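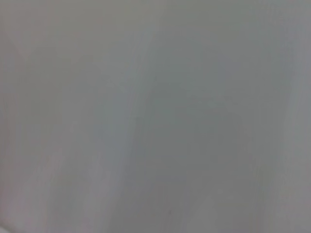 Wrist cam all gray at the start of episodes, keep or toss?

plollow_pat
Second week of collecting on my Dradex arm and I've got a question for the folks who have trained on more than a handful of demos. I have 303 episodes of a pick and place task, and when I scrubbed through them on Sunday I found 46 where the wrist view is nothing but blurry gray for a stretch. No edges, no gripper, nothing to grab onto. The overhead view is fine in all of them. Do I throw out the 46, trim them, or leave them alone?

gearmuncher
Leave them. Your arm is going to end up nose-to-surface at some point when it's running on its own, and if it has never seen that view in training it'll freeze up or do something dumb. I tossed all mine once and regretted it.

schnyder_fan
Hard disagree. Blurry gray tells the policy nothing about what to do next, so it learns whatever you happened to be doing with your hands at the time. If you were sitting there scratching your nose, congrats, it learns to sit there. Trim the dead part and keep the rest of the episode.

gearmuncher
He said the overhead cam is fine though?? The model isn't blind, it has a second view.

schnyder_fan
Sure, and in my runs it leaned on the wrist view way more than I wanted. Try dropping the overhead stream and see how fast it falls apart.

plollow_pat
OK so I checked how long the gray lasts. In most of them it's 2 seconds, then I back the arm off and start the task. There are 18 where it hangs around a lot longer (me fiddling with the Dotel recorder, my fault). I'm kind of leaning toward trimming those and keeping the short ones.

tapeandzipties
That's what I'd do. Also look at the joint values during the gray part. If the arm is moving, keep it -- backing away from a surface is a useful thing to learn! If it's parked, cut it.

One more thing, check for a tiny dark speck near the bottom, just right of center. I see one in yours. If it sits in the same spot in every episode, wipe your lens. If it moves, it's on whatever the camera is looking at and you can forget it.

plollow_pat
Ha, I totally missed the speck. Will go look after work.

gearmuncher
Fine, I can live with trimming the parked ones. But please train once with everything left in before you cut, and save that run. You'll want something to compare against.

schnyder_fan
We agree on that much. Still think the short ones should go too.

plollow_pat
Baseline is training now with all 303. I'll post both success rates when the trimmed run is done.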